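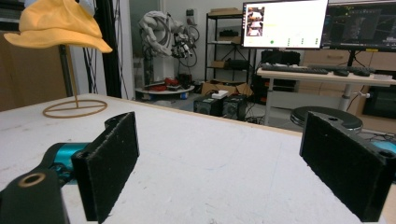

# Chapter 7: Displaying and Storing Soft Hats

A hat made of cloth has no frame of its own. It takes its shape from the cut of the panels, the stitching in the brim, and whatever it happens to be resting on. Left on a flat surface, the crown folds down and the brim takes on the line of the nearest edge. Left on a narrow hook, it stretches at a single point. Much of the work in a hat department comes down to choosing what goes under the hat.

This chapter covers stands, shelves, and boxes for soft hats: bucket hats, sun hats, and unlined cotton caps. Felt and straw hats are stiffer and are treated in Chapter 8.

## 7.1 The parts of a stand

A simple wire hat stand has a base, a pole, and a top. The base is usually a ring that lies flat on the counter, often with a bar running across it to hold the pole. The top may be a loop, a dome, or a small disk. On most stands the pole is thin so that the customer's eye goes to the hat.

Height matters more than students expect. A bucket hat has a wide brim that slopes downward, and the brim needs clear space on all sides. If the pole is too short, the brim touches the table and curls. If it is too tall, a light base may tip when someone lifts the hat off with one hand.

The size of the top matters too. A soft crown will sag over a small top and show a point in the middle. Stores often correct this with a ball of plain tissue paper placed inside the crown. The tissue should fill the crown loosely and should not show below the brim.

## 7.2 A store example

Lurlow, a hat and bag store in the town of Drostton, kept its summer hats in stacks until June. The stock came to 262 hats, of which 218 were soft cotton styles. Staff found creases across the crown in 52 of the cotton hats, nearly all from the lower half of a stack.

The store moved one hat of each color to a wire stand and put the rest on shelves in short stacks, crown up, with tissue inside. The creased hats were steamed, left to cool on a stand, and returned to stock. You will use these figures again in the exercises at the end of the chapter.

## 7.3 Terms used in this chapter

**Crown:** the part of the hat that covers the head.

**Brim:** the part that extends outward from the crown.

**Drape:** the way cloth hangs when it is held up from one place.

**Nesting:** placing one hat inside another of the same size.

Before reading on, find a soft hat and set it on a table, then on an upturned bowl. Look at the brim from the side each time and make a quick sketch of its outline. Keep both sketches for Section 7.4, where they are compared with the drape chart.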